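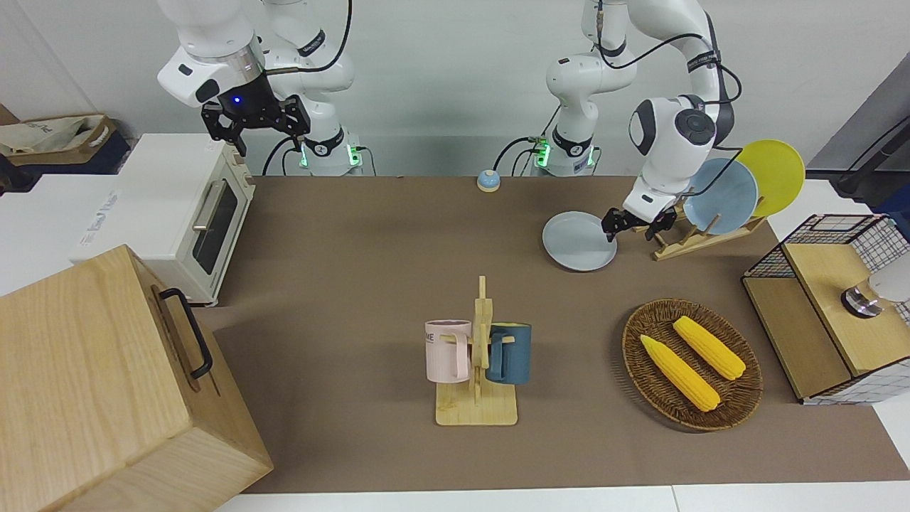

### 4.2 Who does the dishes, and who says they do

Draft of 03/10/2021, numbers still to be checked against the final sheet.

Forms went to 429 shared households in two towns, Rindia and Wermont. Usable forms back: 342. Another 33 came in with the chore page blank and were dropped from this section but kept for section 5 (rent and bills). The rest never came back, or came back after the September cutoff.

We used the Szénási chore sheet, short version, with two changes. "Laundry" split into washing and folding. "Dishes" split into washing, drying, and putting away. The split matters more than we thought it would. On the old sheet one person ticks "dishes" and the other ticks "dishes" and the two forms look like a fight. On the split sheet a lot of these turn into one person washing and the other putting away, both telling the truth.

Not all of them though. Overlap in claims was still high for washing, lower for drying, and close to nothing for putting away, which few people in either town seem to think of as a chore. Same pattern in both towns, a bit stronger in Wermont. We have no good explanation for the town gap. Older housing, smaller kitchens maybe.
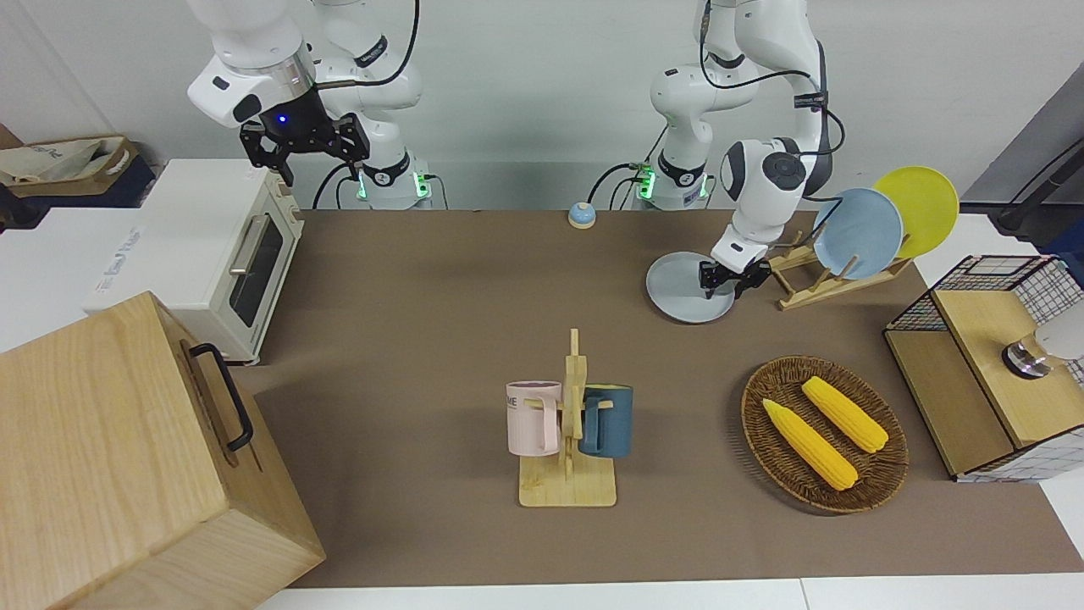

One reply from Wermont said the question was wrong to begin with, that whoever cooks should never be asked about dishes at all, and that in their house this had been settled the week they moved in. Several others wrote close to the same thing in the margin. We had no box for house rules. Should have had one. Coded afterward as "rule stated" or "no rule stated," by two coders working apart, and disagreements went to a third.

Households with a stated rule had less overlap in their claims. That does not mean the rule works. It may be that people who already agree are the ones who bother to write a rule down, and the sheet can't tell us wich way it goes. The Durer follow-up (150 households, same sheet, asked twice) should help here, but only the first wave is in and we do not use it below.

Meals are the other half of it. Cooking and cleaning get reported together, so a household that eats seperately looks very fair on paper. Everybody washes their own plate, no overlap, no complaint. We flag these and run the tables with and without them. Direction of the results holds both ways, size shrinks.

**Figure 1.** Kitchen items on a tabletop, including corn cobs in a basket and a light blue plate.
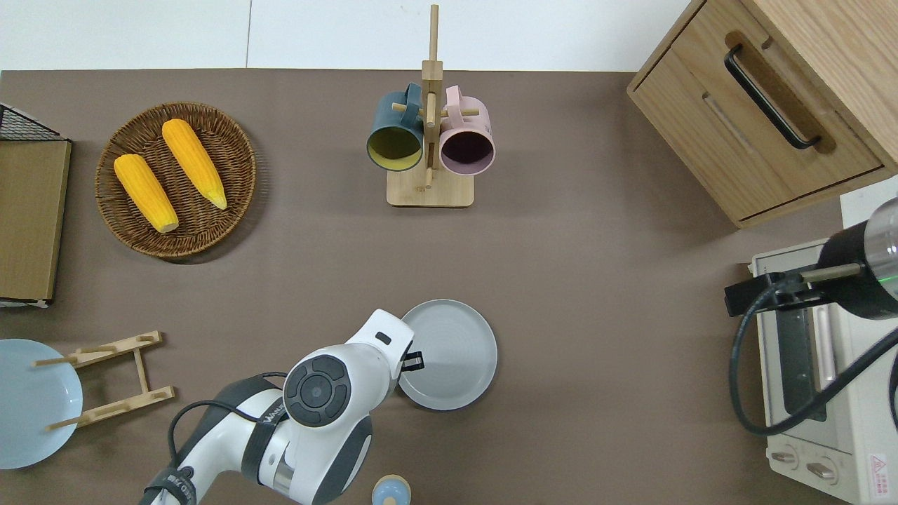 Doing your own plate is not sharing, one Rindia form objected, it's just living next to each other. Fair point, and it lines up with the comments on the bills page, where separate eaters also tend to split everything by item. So "fair" and "shared" need to be kept apart in the discussion. At present the sheet scores them as one thing. Will rework the scoring in 4.3, see also the note on missing answers there.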